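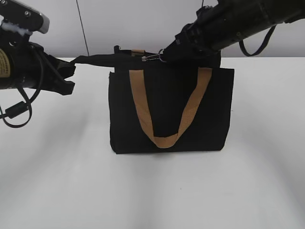 My daily bag since February has been a black fabric tote from Kundura, wider than it is tall, with tan webbing handles and a detachable black shoulder strap. I carry a laptop, a charger and a 700 ml bottle in it. These are notes on the hardware, which is where my previous bag (a Corier) failed.

**Strap.** It attaches with a silver snap clip on a ring. The clip opens with one thumb when the strap is slack. Under load it has to be lifted first. I take the strap off for the train and use the webbing handle, which hangs low on the front panel and catches on door handles if left loose.

**Body.** Matte black, unlined on the sides. It stands up on its own when empty, though the rim folds inward near the opening. Lint shows.

**Zipper.** Black teeth on black tape, with a silver slider and a long, slim pull.
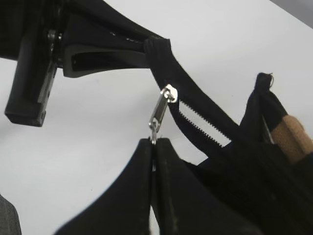 The tape is soft and will fold over on itself at the end of the run. When that happens the slider binds, and pulling harder makes it worse. Flatten the tape, hold it in line with the teeth, then close. I rubbed a little Cassim wax stick along both rows after 3 weeks and the action improved. The Corier slider had started skipping teeth after 200 or so commutes, so I will check this one again at that point.

Empty weight on the kitchen scale is 14 ounces without the strap. The repair counter in Anbridge stocks replacement sliders, but bring the old one to match the size.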